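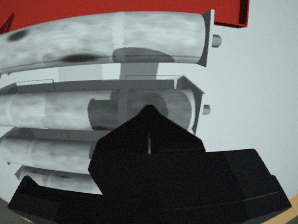
Figure 1. Wrist view in the simulated cell, gripper in front of the stacked rolls.

Handout 6: The roller task and the arm-to-arm fault
Wanport Automation Program, Fault Analysis unit
Revised 2024-12-14

Read this before the lab. Bring your log sheet and a copy of the Latuheru simulator settings page. The worked case comes from the Hornton cell model, which this course has used since November.

1. The task

Two arms share one table and handle rollers. Each arm runs its own program. A small supervisor program, Clastex, passes messages between them and is supposed to keep them out of each other's space. It does this with a zone lock. An arm asks for a zone, gets it, moves in, does its work, moves out and gives the zone back.

Pay attention to the order of the last two steps. The fault is there.

2. What went wrong

The class batch was 477 runs. In 37 of them the two arms touched. The contact was usually at the wrist housing, and the simulator stopped the run with a collision flag. Most of the other runs finished normally, so the fault was missed when the program was first checked with only 30 runs.

Run 2876 is the one we will study. (Run numbers carry on from earlier batches.) The log, shortened:

Arm A requests center zone. Granted.
Arm A closes gripper. Grip check fails.
Arm A enters retry routine.
Center zone released.
Arm B requests center zone. Granted.
Arm A lowers for second attempt.
Collision flag, wrist A and forearm B.

Arm A gave back the zone while it was still inside it. The release command had been placed at the top of the retry routine, where the programmer expected the arm to be already backed away. On a normal cycle the arm does back away first. After a failed grip it does not.
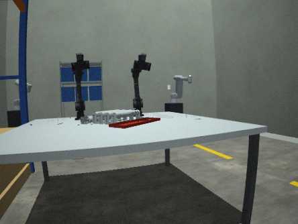

Figure 2. The cell model from the front of the table, both arms upright.

3. Why the lock did not help

Clastex does not know where the arms are. It only knows what it has been told. If a program says the zone is free, Clastex hands it to the next arm that asks. Nothing in the supervisor compares the message with the joint positions.

Students often call this a sensor fault. The grip check did its job and reported a missed grip. The fault is in how the program handled that report. Write "recovery path error" on your sheet, and give the line where the release command sits.

Look also at the time between the release and the second grant in your own log. When Arm B happens to be busy elsewhere, Arm A can finish its retry and leave with no contact at all. The error is present in those runs too. A run without a collision flag can still contain an early release, so search the log for the command itself.

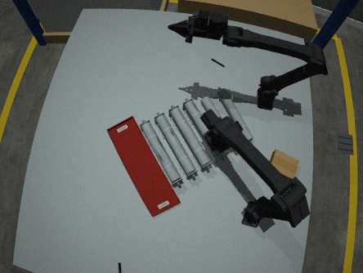
The shared zone in the Hornton model is drawn as a plain box over the middle of the table. It covers the gripper positions and leaves out most of the forearm. An arm can have its fingers outside the box and its elbow or wrist still in the way. Before you change any code, plot the outline of the whole arm at the moment of release and check it against the box. Do this for both arms.

4. Corrections to try

Move the release command to the end of the retry routine, after the retract position is confirmed. Then rerun the batch with the same seeds.

Separately, add a position check to the supervisor so that a release is refused while any link is inside the zone. Test this one with the original faulty routine still in place. It should hold Arm B back. If Arm A never clears the zone, the cell should time out and stop both arms.

Keep the two corrections in separate files. If you change both together you will not be able to say which one stopped the contact.

5. For the lab sheet

Record the run number, seed, time of release, time of second grant, and which links touched. Copy times from the log as printed, without rounding. Attach the plot from section 3 for one collision run and one clean run.

On a physical cell, a collision stop is cleared only by the lab supervisor. Stay outside the floor line, leave the power state as you found it, and do not press reset to see if the fault comes back.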